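Section 7: Setting up your Stuvotum folding worktable

Before you start

The Stuvotum arrives in one flat box, and that box is heavier at the end without the arrow. Two people should carry it. One person can carry it, and will remember having done so.

Find a clear bit of floor a little larger than the table itself. Carpet will do for assembly, but the feet can't be levelled on it, so if the table is going to live on carpet you may skip steps 9 and 10 and accept what you get.

You will need:
The hex key from the parts bag
A medium crosshead screwdriver (not supplied)
A spirit level, or a marble and some patience
An old blanket

The parts bag is taped to the underside of the top. Everyone looks for it in the cardboard first. If you have already put the cardboard out for recycling, don't run after the lorry.

Note: tables with a serial number beginning 3141 were packed with the older leg brackets, which have a slot where the newer ones have a hole. Both kinds fit. Where the steps differ, we say so.

Fitting the legs

1. Spread the blanket on the floor and lay the top on it, face down. The face is the smooth side. The side with the printed warning about which side is the face is the other one.

2. Peel the protective film back from the edges by a hand's width. Leave the rest on for now. It comes off far more easily once the table is upright, and it saves the surface from whatever you are about to drop on it.

3. Set one leg frame against each pair of brackets, with the locking catch facing inwards. The frames look the same and aren't. The one with the sticker goes at the end with the handle.

4. Push a bolt through each bracket from the outside and turn it by hand until it bites. Leave all the bolts loose at this stage. The urge to tighten the first one properly is strong and should be resisted until step 6.

Older brackets: put the wide washer on before the bolt, or the head will sink into the slot and stay there.

5. Fold both leg frames flat and then open them again. They should swing without scraping. If one scrapes, slacken its bolts half a turn and shift the frame towards the middle of the table.

6. Tighten the bolts with the hex key, working from corner to opposite corner. Stop when the key begins to flex. The key is made of cheap steel and makes a decent warning device.

Caution: do not use a powered driver on these bolts. The threads are cut into aluminium, and aluminium does not forgive. Replacement brackets can be had from Prodorow, but they are sold in pairs and the pair costs more than you would like.

Standing it up

7. Open both leg frames until the catches click. There are two clicks on each side, a quiet one and a loud one. The quiet one means nothing.

8. With a person at each end, turn the table on to its long edge and then down on to its feet. Lift it for this. Rolling it over its legs puts the whole weight on one catch, and the catch will later tell you about it, generally during a meal.

Caution: keep fingers out of the hinge gap while turning. The gap closes by itself when the table passes the upright position. A red label marks the spot and can't be seen from where you will be standing.

Levelling

9. Put the level on the middle of the top, first along the length and then across it. Make a note of the low corner.

10. Screw the foot at the low corner outwards, a turn at a time, and check again. Each foot has about 12 turns of travel. If you run out, the trouble is your floor, and this guide can't help you with floors.

Three feet will always touch the ground. Getting the fourth to join them is the whole job. Lean on each corner in turn and listen for a knock.

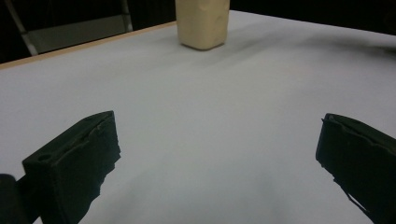 Once the knocking has stopped, tighten the lock nut on each foot against the leg. The nut is the thin ring above the pad. Hold the foot still while you do it, or it will turn with the nut and you'll be back at step 9 with a worse temper.

Check the level again after a week. New feet settle, and so do old houses.

Removing the film

11. Start at a corner and pull the film back low over the surface. Pulled straight up, it tears into ribbons, and the ribbons find your sleeves.

12. Wipe off any leftover glue with warm water and a drop of washing-up liquid. Stubborn patches can be softened with cooking oil, left for ten minutes and wiped again. White spirit works faster and leaves a dull patch that works for ever.

First use

Leave the table open overnight before loading it. The top has been lying flat under other tops in the Saltitz warehouse, and may have picked up a slight bow from the company it kept. Most of this goes by morning.

Spread heavy things out over the legs. A sewing machine, a typewriter or a large printer should sit near one end, close to a leg frame. The middle is for paper, elbows and tea.

Do not sit on the table. Do not stand on it to change a light bulb. We know what the table looks like when you have no stepladder, and the answer is still no.

Note: the optional Han clamp-on lamp fits the long edges only. On the short edges it fouls the handle, and the table then folds as far as the lamp and stops. Take the lamp off before folding, whichever edge it is on.

Folding it away

Clear the top completely. Pencils left behind will roll into the hinge, and one pencil is enough to jam it.

Tip the table on to its long edge, again with two people. Press both catches on one leg frame together and fold the frame in. If you press one catch and then the other, the first will have sprung back by the time you reach the second. Long arms help. So does a friend.

Fold the second frame over the first. The sticker end goes last. Done the other way round, the frames still fold, the table looks shut, and it opens in the hall when you pick it up by the handle.

Store it upright against a wall, with the handle uppermost and something soft under the lower edge. Don't keep it in a damp shed. The top is sealed on both faces but the bolt holes aren't, and water gets in there and makes the core swell. A swollen core shows up as a raised ring round each bracket and can't be put right.

Looking after it

Wipe spills up when they happen. Tea is harmless for an hour or so, beetroot for rather less. Use a soft cloth and avoid scouring powder, steel wool and the green side of the sponge.

Hot pans need a mat. A mug straight from the kettle doesn't, though many people use a coaster anyway and we have no wish to come between them.

Twice a year, put one drop of light oil on each hinge and work the leg frames back and forth. One drop is meant literally. Extra oil runs down the leg and collects on the foot, which then slides about on hard floors like a cow on a pond.

Check the bolts at the same time. A quarter turn is normal in the first year.

If something is wrong

The table rocks.
Go back to step 9. If it rocked only after you moved it, see the remark about floors.

A catch won't click.
Look for film trapped behind it. There is nearly always film trapped behind it. If the catch is clean, loosen the nearest bolts half a turn, click the catch home and tighten them again.

A catch clicks but lets go under load.
Stop using the table. The spring has come off its peg or has broken. Springs are sold separately and take a few minutes to change; Section 8 has the steps.

The table squeaks.
Oil the hinges. If it still squeaks, tighten the bolts. If it still squeaks after that, check that the noise isn't the chair.

There is a bolt left over.
The bag holds one spare. If you have two left over, go round the brackets again with some care before putting anything on the table that you are fond of.

The hex key is missing.
Any 5 mm key will fit. Tape the new one to the underside of the top, next to the mark left by the parts bag, and it will be there when the bolts want their quarter turn.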